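Qui sommes-nous ?

L'atelier Tromwood a ouvert ses portes dans l'ancienne mercerie de la rue des Tanneurs, à Ulton, un mois de mars où il pleuvait tellement que la première animation s'est tenue avec les bottes alignées dans l'entrée. Ginette MacLeod, notre fondatrice, avait enseigné longtemps en maternelle et gardait dans son garage de quoi occuper trois classes entières : des boîtes, des bouchons, des chutes de papier, des balles de toutes les tailles (et un mari très patient !).

Aujourd'hui, nous accueillons 124 familles à l'année, avec des enfants de deux à onze ans. Chez nous, on découpe, on colle, on trie, on transvase, on recommence. Les petits viennent le matin avec un parent ou un grand-parent, les plus grands nous rejoignent après l'école pour les ateliers de papier, de couture et de construction, et il arrive souvent que les uns débordent joyeusement sur les horaires des autres.

Notre local principal, la salle MacDonald, doit son nom à l'ancienne propriétaire de la mercerie, qui nous a laissé ses grands meubles à tiroirs. Ils contiennent presque 2000 pièces de matériel, que nous prêtons volontiers aux écoles du canton. L'autre salle, plus petite et plus calme, donne sur la cour ; c'est là que se trouvent les livres, les coussins et la théière.

Côté pratique, les séances durent 60 minutes pour les petits et le double pour les grands. L'adhésion est familiale, et frères et sœurs sont compris dedans. Nous travaillons aussi avec l'association Troltell, qui collecte pour nous du papier et des emballages auprès des commerçants du quartier, et nous en profitons pour les remercier encore une fois, eux et leur camionnette. 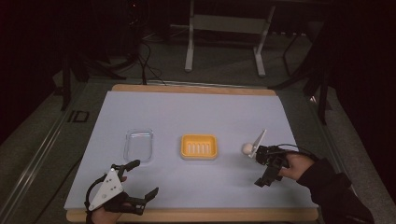 Page mise à jour en mars

Si vous avez envie de nous rencontrer, poussez la porte un matin entre neuf heures et midi, le café est généralement prêt. Pour les groupes et les classes, mieux vaut nous écrire quelques semaines à l'avance par le formulaire de contact, en précisant l'âge des enfants. À bientôt à l'atelier !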